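Cleaning Small Things With What You Have

I collect these tips for our tenants' page. Most of them I learned from my mother, and a few from Reinhold Harms, who repaired the kitchens at Flakthorpe before he retired. Last changed 20th February.

Old toothbrushes

Do not throw away a toothbrush when the bristles become soft. Rinse it, let it dry with the head up, and keep it for the tile joints and the rubber around the refrigerator door. For the joints I mix 3 spoons of baking soda with a little water. Wait until the paste is on the line, then brush along it, never across.
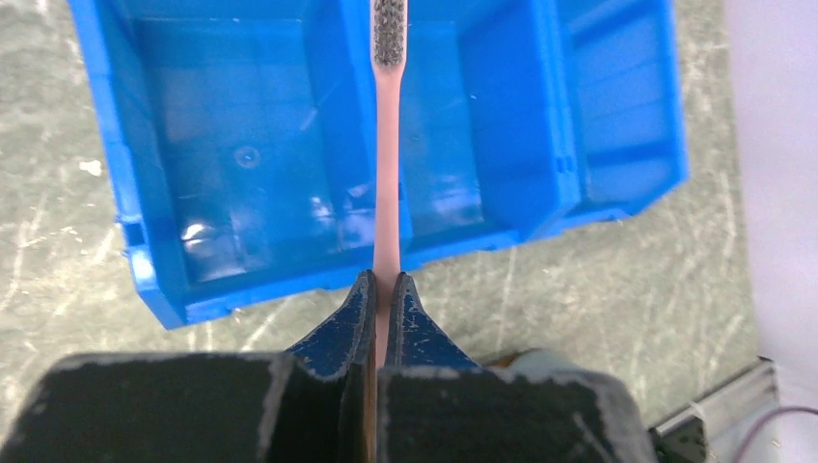 Pink toothbrush with gray bristles.

Tea stains

A mug that has brown rings inside needs no strong cleaner. Put in one spoon of baking soda, some drops of water, and rub with a damp cloth. Rinse two times. If the stain is very old, leave the paste for one hour and rub again.

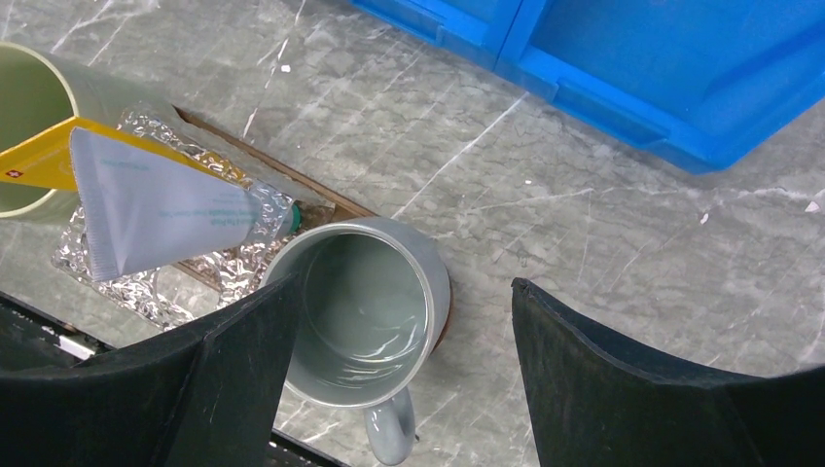 Can I use vinegar on a marble counter?
Please keep vinegar and lemon away from marble. The acid eats the polish and leaves dull spots, and these only a stone worker can repair. Use warm water with a little dish soap, and dry with a soft towel.

Wooden boards

Wash a board by hand on both sides, also when you used only one. If one side stays wet, the wood can bend. Stand it on its edge for the night. When it looks pale, rub in mineral oil made for food, wait some hours, and wipe off what remains. I oil mine in March and again when the heating season starts. Olive oil is not good for this, it becomes sticky and smells after some time.
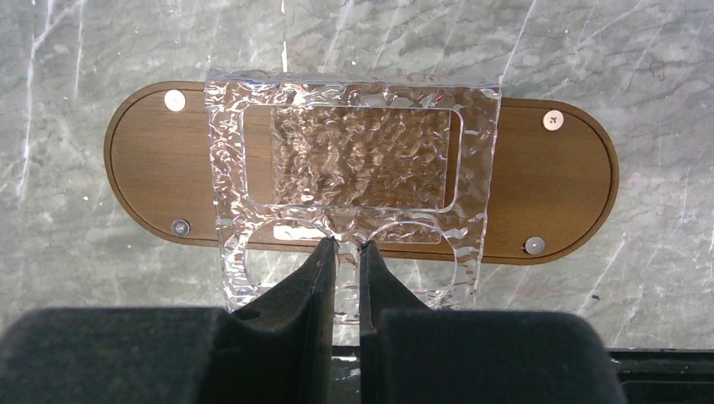
Nandatico House, Tenants' Household Group

Onion smell in the wood goes away with coarse salt. Spread it, rub with a wet sponge, leave it ten minutes and rinse. Fermín Olivares from apartment 54 does it with half a lemon in place of the sponge, and his boards smell very fresh. He does it in the sink, far from the stone.

Bins with compartments

Empty the bin completely one time in the month. Wipe the corners, where the crumbs collect, and let it dry before you fill it. Heavy things go in the middle, and tubes with their caps closed well.
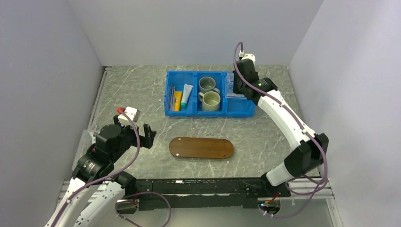 Drains

Pour hot water from the tap after every washing of greasy pans. Wipe the fat out with paper first. If the water goes down slowly, take out the strainer and clean it with the old toothbrush. Write to apartment 28 if it is still slow the next day.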